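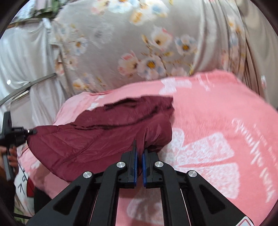 Recipe testers wanted: home baking and slow-cooked dishes

Reference 2909

Skenero publishes recipes for home cooks. Each recipe is written by one person and cooked by several others before it goes on the site. We are looking for testers to work from their own kitchens on the next set of 60 recipes, under the working title Pleklow. The set covers pot roasts, bean dishes, savoury pies, enriched breads and steamed puddings.

What the work involves

Testers receive one recipe at a time by email. You cook it exactly as written, without substitutions, and return a completed report form within 11 days. The form asks for:

- weights of all ingredients as used, in grams
- oven setting and the reading on a separate oven thermometer
- start and finish times for each stage
- the point at which you judged the dish to be done, and how you judged it
- any instruction you had to read twice
- yield, by weight and by number of portions

Tasting notes are optional and should be kept to a short paragraph. Comments such as "needs more seasoning" should give the amount of salt you used and the amount you would use next time.

If a dish fails, report it in the same way. Failed tests are paid at the full rate. Do not repeat a test unless we ask you to.

What you need

- A domestic oven, gas or electric, and a hob with at least three working rings
- Digital scales accurate to 1 g
- An oven thermometer and a probe thermometer
- A lidded casserole suitable for the oven
- A 900 g loaf tin and a deep pie dish
- Email and the means to send clear photographs of the finished dish, whole and cut

You do not need catering qualifications or previous testing work. We do need people who cook at least four evening meals a week and who are used to following written instructions. A third of the places are reserved for people who have not baked with yeast before, and the form asks about this.

Several of the recipes contain wheat, milk, eggs, nuts and pork. Testers may decline any category in advance, but not after a recipe has been sent out.

Payment

The fee is £100 per completed recipe. Ingredients are repaid separately against receipts. Testers are engaged on a freelance basis and are responsible for their own tax. Most testers will be sent between two and five recipes over the length of the project.

Recipes are confidential until published. Testers are credited by name on the recipe page unless they ask not to be.

How to apply

Send an email with the reference number in the subject line to Rhydian Probert, test kitchen editor, using the contact form on the Skenero site. Include the make and age of your oven, a list of the last five dishes you cooked at home, and any categories you wish to decline. Please do not send a CV.

Closing date: 26 June 2026. Applicants who are shortlisted will be sent a trial recipe for a plain white loaf, paid at the same rate.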